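February, open afternoon at Dudunura

Writing this up before I forget it all. Got there at ten to two and the lift was out, so up the stairs with everybody else. Babar Rana had put me down for the handheld gripper session and Gun-woo for the mobile base talk, and we swapped notes on the train home (his are better than mine, ask him for the charging stuff).

Sadao Kubo ran our session. He did a short talk first, mercifully short, and then let people pick things up, which I wish more places would do! His line is that you learn more about a gripper in two minutes of holding it than in an hour of slides, and having sat through the Riviere slides last year I'm inclined to agree.

First thing I asked about was the finger pads. Ours at Gullard have been smooth rubber since forever and they skate on anything glossy. Theirs have a mesh texture in the middle, and Sadao says they went through 23 versions before settling on it. He's promised me the print settings - must chase, he did say it while talking to three other people.

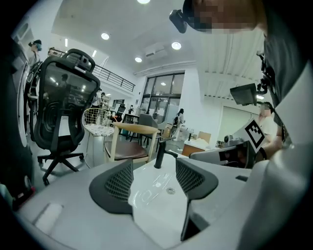
The other thing I wanted to know was how they keep two grippers lined up with each other, and the answer is printed markers, same family as we use, on a flat card fixed to the tool. They redo the calibration every morning and again after lunch. It takes them 7 minutes on a good day. Ours takes most of a tea break and we do it when somebody complains, so there's a lesson in there for me and Cleiton.

They logged 161 takes last month on kitchen and bathroom tasks and threw out a fair few for bad tracking. Loïc Poulain (he does their sync software, very patient man) reckons shiny surfaces and ceiling lights are behind most of the bad ones. I asked if they'd tried matt spray and he pulled a face. Apparently it gets everywhere.

Weight is still a worry. I had one in my right hand for the whole of Loïc's bit and my wrist knew about it on the stairs down. Tallik are meant to be doing a lighter shell but no date.

To do:
- email Sadao re mesh pads
- ask Cleiton if our marker cards are still flat, I have my doubts about the one in the drawer
- try calibrating before AND after lunch for a week, see if the drift plot changes
- Babar wants a return visit here, need to tidy bench two first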